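Bagging cell gripper slips on thin poly bags, dealer wants to sell me new fingers
Posted by Fikri Chong, September 2026
Tags: grippers, soft packaging, maintenance

We run a small Plarnix bagging cell at our Kurnthorpe shop. One arm, two soft fingers, picks a filled bag off the belt and drops it in a carton. It was fine until July, when we changed to a thinner bag. Now it loses its hold on up to 5 picks in every 50, usually by the top fold. The dealer says the finger pads are "end of life" at 4,000 hours and wants to sell me the Kinden set. The counter says nowhere near that. I've wiped the pads with a damp cloth and checked the air line for leaks. Has anyone fixed this without buying something?

Nasrin Zarei
3 replies accepted in this category

I'd keep your wallet shut for now. Pads wear, sure, but yours went off the same month you changed bags, and a dealer who doesn't mention that isn't looking very hard.

Before touching the cell, try the bag by hand on a bench. Take hold of the top edge with one hand and press the other against the middle. If the top bunches up and the body slides away under your palm, the fingers are closing on loose film and there's nothing behind it for them to grip.
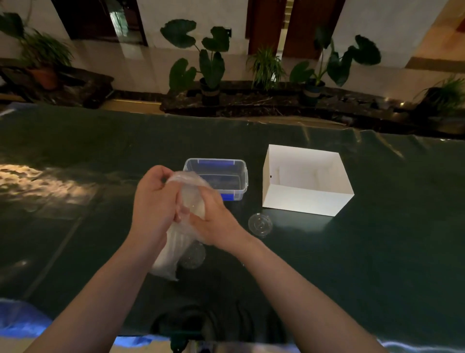
One hand at the top of the bag, the other flat against the middle.

Then move the pick point. Ours was taught at the top fold because that's what the manual shows, and I don't trust the manual on this. I dropped it to where the contents start, slowed the close, and left the pressure alone. Teach it with a filled bag from the belt, in the same spot it normally stops. Run 50 picks at half speed and write down every miss, including where on the bag it let go. Lock the cell out before you put your hands anywhere near the fingers.

If it still slips, swap the left and right pads. Should the trouble follow the pad, buy one pad. I'm still not convinced you need a set.

Samran Intarasuk

Just turn the pressure up. Worked for me.

Touran Sadeghi

I wouldn't turn the pressure up on thin film. We did that on our Mousavi cell and split bags for a whole shift, then spent longer cleaning the belt than we'd lost to the slipping.

Agree with Nasrin on the pick point. Also check what you're wiping the pads with. Ours had been getting a spray cleaner with silicone in it and no amount of teaching was going to fix that. Plain isopropyl, let it dry, try again. And ask the dealer to show you in writing where the 4,000 comes from. I asked mine and never got an answer.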